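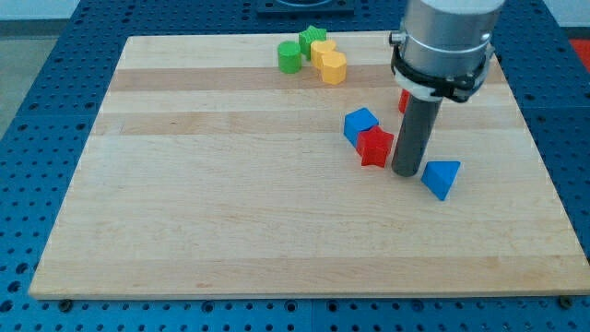 Section 5: Getting the blocks out and setting up your sorting surface

Okay, so you've got your Plillstead shape sorter and you want to start playing. Hold on a minute! I've set this thing up for my own two kids and for a whole lot of other people's, and the surface you play on makes more difference than you'd think.

1. Pick a board. I like a wooden cutting board, a nice pale maple one if you have it (the striped kind made of strips glued side by side is great, and the pale wood makes the colors pop). Big enough that the blocks can spread out and still leave room for little elbows.

2. Wipe it down and let it dry all the way. Mine once went straight from the sink to the playroom and the green star picked up a ring on the bottom that I never did get out.

3. Set the board on a flat table. If your table top has holes in it, like a blue perforated metal one, go ahead and use it, but lay the board down first. The small pegs from the Gornton add-on kit drop through holes like that and you'll be on your hands and knees all evening.

NOTE: A board on bare metal can slide. I put a square of rubber shelf liner under mine. Danai Athanasiadis, who wrote the first version of this guide, swears by a damp dishcloth, so try both and see.

4. Tip the blocks out gently. Please don't dump them from up high! The paint chips at the corners first, and the blue cube always seems to get the worst of it.

5. Start with just a few shapes. A cylinder, a star, a cube and the yellow hexagonal one make a good first batch. Leave the rest in the bag until those are going in easily.

6. Stand the cylinder on its end. Kids who are new to this will grab an upright one much sooner than one that's rolling away from them.

7. Keep lookalikes apart to begin with. Two yellow blocks sitting side by side get mixed up all the time, even when the shapes are pretty different, and my youngest went by color and nothing else for weeks.

CAUTION: Check every block for splinters and loose paint before you hand it over. If you find a bad one, take it out of the set and ask for part 626, the single replacement block (tell them which shape and color).

8. When you're finished, wipe the blocks with a barely damp cloth. No soaking, no dishwasher. Let them air out on the board before they go back in the bag, then turn to Section 6 for the lid.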